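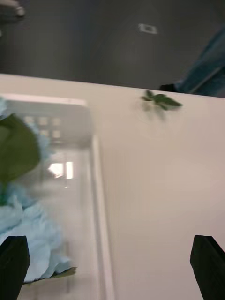

One comment on the last report was that the winter offensive never happens in play, that no sane commander of the Eastern side would order it, and that everything we had written about the "agonizing choice" in the cold weeks was wishful thinking. I disagreed with that when it came in. I have since read the playtest logs from start to finish and I think the comment is mostly right. The rest of this report should be read with it in mind.

Flastov Front: progress report to Penrose
Period covered: spring to the end of July
Work package 2, campaign game and supply rules

Where the design stands

The map is finished apart from the rail lines. The full campaign runs 12 turns and the counter mix is fixed at 1028, which fills the sheets we are paying for with very little waste. I would like that number to stay put. Every round of testing produces a request for a few more counters (engineers, a second armored train, markers for exhausted artillery) and every one of those requests sounds reasonable on the day. Most of them are a way of avoiding a rule that doesn't work. The exhausted artillery markers are a good case. Testers asked for them to keep track of which batteries had fired, and when we looked closer they were losing track only in turns where the fire phase was interrupted by reserve movement. We moved reserve movement. The request went away.

The front line system is in better shape than it was in the last report. Units holding trenches no longer get the bonus for free. They need a supply path to a depot, and a unit whose path is cut drops to half strength at the end of its own turn, where before it kept fighting at full value until the next supply check. Testers on the defending side hated this for a while. The complaints have died down, though I'm wary of reading that as approval. It could just as easily be that the people who hated it stopped sending logs.

The winter offensive

In the design notes sent with the application, the winter offensive was described as the center of the game. The Eastern player attacks over frozen ground toward the Joso crossings, takes terrible losses, and either breaks the line or spends the spring paying for it. That was the pitch, and I wrote a good part of it.

In the logs, players sit still. They dig in, let the weather pass, rebuild their assault divisions and attack when the thaw is over. A few of the newer testers did attack in winter, mainly on their first try, and lost. None of them did it again. The arithmetic is plain enough once you look at it. Attackers in snow shift two columns left on the combat table, replacements arrive at the same rate whether you attack or not, and the victory points for the crossings can be had in summer at far less cost.

We tried three fixes and I don't fully trust any of them.

The first gave extra points for taking the crossings early. It did produce winter attacks. It also produced a game in which the Eastern side took the crossings, counted up the points and then played the remaining turns as if the war were over. The defenders had no reason to come back at them. On the record sheets it looks like a success, and I would ask Penrose not to be impressed by the record sheets.

The second was a political pressure track. High command grows impatient and starts pulling divisions away from a player who won't attack. It reads well. At the table it felt like being told off, and the sensible response was to launch one token assault with the worst division available and carry on waiting. I suppose real commanders did that too, but it doesn't make for a good evening.

The third makes the river ice matter. In winter the Joso can be crossed anywhere along its length, and in summer only at the bridges, under fire. Defenders therefore have to stretch their line in the cold months, and the attacker gets to choose the spot. It is the simplest of the three and needs no extra counters. I prefer it. I also preferred the first one when it was new, so please weigh that accordingly.

Playtesting

We have 105 completed turn logs so far. The application promised "extensive blind testing," and I don't believe we can call it that yet. Too many of the logs come from people who played the earlier version and who fill the gaps in the rulebook from memory without noticing. A true blind group, working only from the printed rules, got as far as the first supply phase and wrote to ask what a depot was. The word was used all through the chapter and defined in an appendix. It is now defined where it first comes up.

That one letter was worth more to us than a stack of friendly logs, and I would like to shift the remaining test budget toward groups who have never seen the game. It will be slower and the results will look worse for a while.

A smaller point about the logs. Testers are asked to write down why they made each attack, and most leave it blank or put "seemed weak." The ones who do write at length tend to write in character, as a captain or a stretcher bearer with mud up to the knees. Some of it is good reading and a few lines may find a place in the rulebook as color text. It tells us next to nothing about the combat table.

The Fleltard module

Penrose asked for a frank view of the computer-assisted version being built with Fleltard. My view hasn't changed much. The software handles supply tracing correctly and quickly, and for the full campaign that is a real saving of time. I was wrong to doubt that part.

The computer opponent is another matter. The claim in the latest Fleltard summary is that it plays "at the level of an experienced tester." It does well in the short scenarios, where both sides start in contact and there isn't much room to go wrong. In the campaign it attacks on every turn at whatever odds it can find and runs out of infantry before the thaw. It is, oddly enough, the only player who reliably launches the winter offensive. I don't see how the claim can appear on the box until the opponent has been tried against people who were not told in advance what it does. I have asked for those games and have not been given a date.

There is also the question of saved games. A campaign saved under the spring version will not load in the current one. Fleltard regards this as normal at the present stage, and perhaps it is, but two of our test groups lost a campaign in the middle and one of them has not restarted.

Historical notes

The booklet of background essays is behind. The essay on field hospitals is done and is the best thing in it. The essay on the artillery has been cut back hard, after we found that the casualty figures in the draft all went back to one memoir repeated by later writers. I would sooner print a short essay with gaps than a long one built on a single angry witness. The essay on desertion has not been started.

I should repeat an old worry. The game asks players to spend divisions like coins, and the booklet is supposed to remind them what the coins were. I am not sure a booklet can do that. Most buyers will punch out the counters and never open it. The one test we did of putting short diary lines on the turn track got mixed reactions, with some players moved and others annoyed that they had to read around them to find the reinforcement schedule. We will try again with a cleaner layout.

Money

Spending is inside the plan for the period. The savings are less real than they look, as the rail line artwork has been put off and the bill for it will land in the next period. The art for the box cover came in as agreed. Printing quotes have been requested and I would not rely on the early ones, which assume a lighter card than the counters need.

Next period

Test the river ice rule with new groups only. Finish the rail lines and send the map for proofing. Decide on the political track, which I would drop. Get the unannounced games against the computer opponent, or take the claim off the box copy. Start the desertion essay.

One request for a decision: if the ice rule fails as well, I would ask Penrose to consider releasing the campaign without any push toward a winter attack, and rewriting the back of the box to match. The sales copy has already been drafted around the offensive, so an answer before the map goes to proof would help.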